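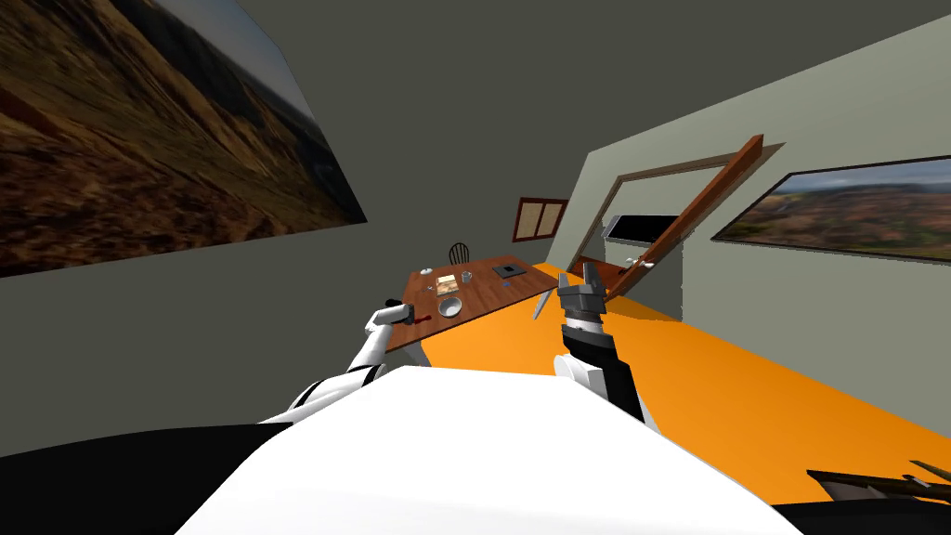 Figure 27. Rendered room with table, tilted view.

4.2 Exporting a rendered view for print

Brekadine saves rendered views at screen size unless told otherwise. Set the page size and colour profile before the first export. The settings are stored with the project and apply to all later exports from it.

Before you start
Save the project. Check that the drive holding the export folder has at least 2 GB free. If the project was made in an earlier release, open it and save it once in the current format.

1. Open the view you want to export from the Views list.
2. Check the Roll value in the View panel. Enter 0 for a level view, or leave the value as it is to keep the tilt.
3. Select File, then Export, then Print Image.
4. Choose a paper size. For sizes not in the list, select Custom and type the width and height in millimetres.
5. Set Bleed. The default is 2 mm on every side.
6. Choose a colour profile. Tavness plotters use the profile supplied on the installation disc; for other printers, select the profile installed with the printer driver.
7. Select Preview and check the edges of the page.
8. Select Export and type a file name.

Note: Large plain surfaces can show banding in print. Turn on Dither in the Output tab if faint shading is to be kept – this makes the file larger.

Note: Roll is stored with each view. Changing it in one view has no effect on the others.

Caution: Do not close the project while the progress bar is showing. An unfinished export leaves a locked temporary file in the export folder, and it must be deleted by hand before the same file name can be used again.

If the export stops
Error 107 means that the export folder cannot be written to. Choose another folder, or ask your system administrator for write access, then repeat from step 3. If the page prints with a white border, check that borderless printing is switched on in the printer driver and that Scale to Fit is off.

For Sokow network printers, see section 4.3.

Revised October 19, 2026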